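Monday, shop notebook – two-arm drinks rig

Picked up where I left off before the weekend. Power on at the bench, left arm homed fine, right arm threw the joint 4 fault again, cleared on second restart. Same as last time. Didn't touch anything, just restarted. Need to open that connector up but not today.

Goal for today: cups. Full ones, with the plastic ice in, both arms working off the one table without hitting each other. Bar at the Gwilliam open night is the deadline and I'd like to stop demoing with empty cups before then.

Pads first. Old black foam ones from the Rarlow kit came off in my hand, glue had gone to crumbs. Put on the green ones. Cleaned fingers with alcohol, let sit over lunch, no clamp. Should have clamped. One corner on the left finger wants to lift, pressed it back down, watching it.

Grip force. Started where the old pads were set and it dented the cup right away, popped back out but you could hear it. Went down in steps. 30 on the Novura scale (whatever unit that is, manual doesn't say) is the lowest that holds a full cup upright. At 18 it slides. Leaving both arms at 30 for now, same number both sides so I don't get lost.

Weight of the fill matters more than I figured. Empty cup will hang there at nearly any setting. With the fake ice it sags at the fingers as soon as the wrist rolls over. So the roll is the hard part, the lift is easy.

Roll test, first go: 90 degrees, slow, ice shifts to the mouth end all at once and the wrist controller sees it as a bump and stops. Raised the bump threshold on the wrist only. Second go same thing, later in the move. Third go dropped the acceleration in half and it got through. Slow is ok. Will try to get some speed back after the pads have had a night to set.

Tray is the black one with the raised rim. Rim is good for keeping pieces off the floor, bad for the fingers, they want to come in low and the rim is in the way. Taught a new approach point a bit higher and a bit more angled. For a cup on its side the fingers have to come down past the widest part or it squirts out forward. Lost an hour on this. Wrote the point down as TRAY_SIDE_2, do NOT use TRAY_SIDE_1, that one's from before the table moved.

Afternoon was both arms together. Near arm watching the tray, far arm holding its own cup level over the table. 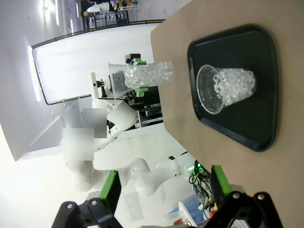
Hovness read this on the shared page and thinks the force number is a distraction, the thing to fix is where the cup is held. Grab closer to the base, where the wall is stiffer, and most of the denting goes away by itself. Also wants to know why the wrist threshold got raised instead of telling the controller about the payload, since it has a payload field and as far as anyone can tell it's been set to zero all along.

Checked. It was zero. On both arms. Ugh.

Weighed a full cup on the kitchen scale, put the number in, set the threshold back to default. Roll test again at half acceleration, no stop. Again at three quarters, no stop. Full, stopped. So three quarters it is, better than what I had an hour ago. Grabbing lower I can't do yet with a cup lying on the tray, rim again. Upright is no problem. Maybe a riser block inside the tray, 3 mm would probably clear it. Have scrap.

Arm to arm timing: they share one zone over the table and I'm doing it with a plain lock, whoever gets there first holds it, other one waits. Set the wait timeout to 800 ms to start with and that's way too short, far arm gave up and faulted while the near one was still backing out. Bumped it up until it quit complaning. Not elegant. A real handshake would be better – near arm says clear, far arm goes – but that means redoing the message format and I'm not starting that at 5 pm.

Cables are still all over the floor behind the table. Ran one loop behind the far arm and it tugs at full reach, could feel it by hand with the brakes off. Needs a clip or a longer lead. Longer lead, I think we have one in the Rarlow box.

To do
- riser for tray, 3 mm, try plywood first
- clamp pads overnight, both fingers, left one for sure
- joint 4 connector, open and look
- longer lead for far arm
- delete TRAY_SIDE_1 before somebody runs it
- handshake message, sketch on paper
- count the ice into a jar so every test cup gets the same fill, been eyeballing it and the weight I entered is only good for the one cup

Saved config as cups_payload_ok. Backup on the stick in the drawer. Powered down 6:10, air off, left arm parked a little low becuase of the pad, leave it there.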